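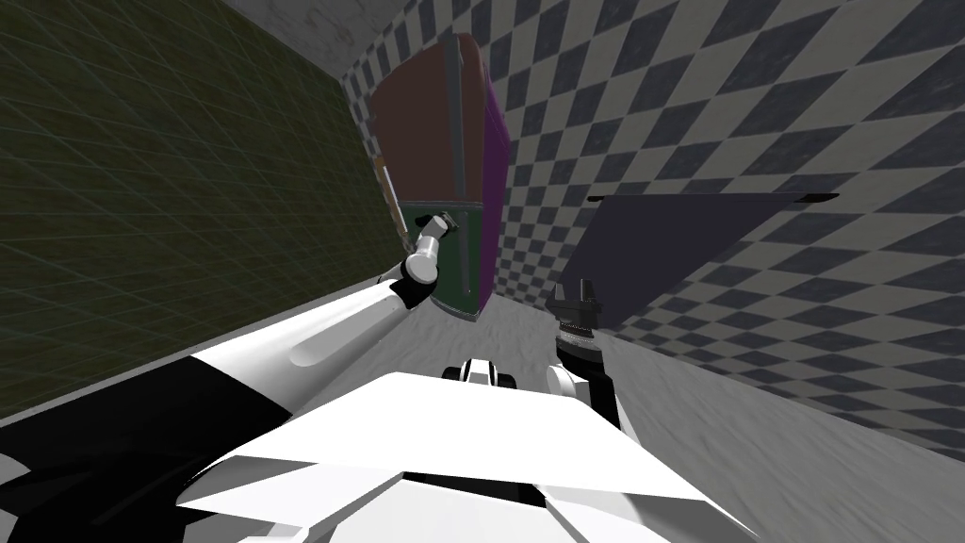
Coucou, des nouvelles de Skirkdale ! On en est à 144 démonstrations en simulation, pilotées à la main par Muthoni et moi – et mes poignets s'en souviennent. Il en faut 426 avant de relancer l'apprentissage.

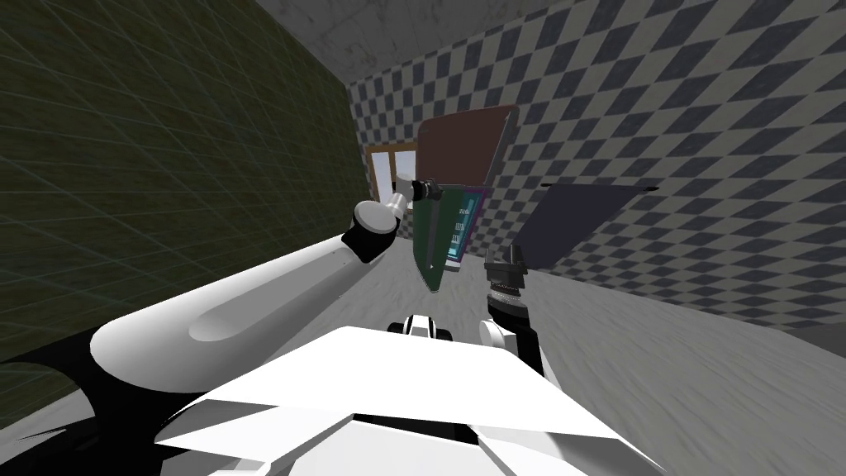

La pince gauche contre le panneau vert, mon passage préféré !

Joaquim trie les essais le soir, il m'en a déjà refusé 9 (je boude un peu).
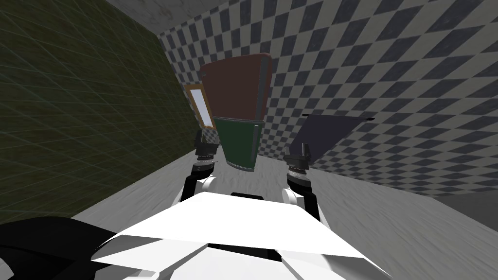

Les deux pinces ouvertes, sans rien toucher.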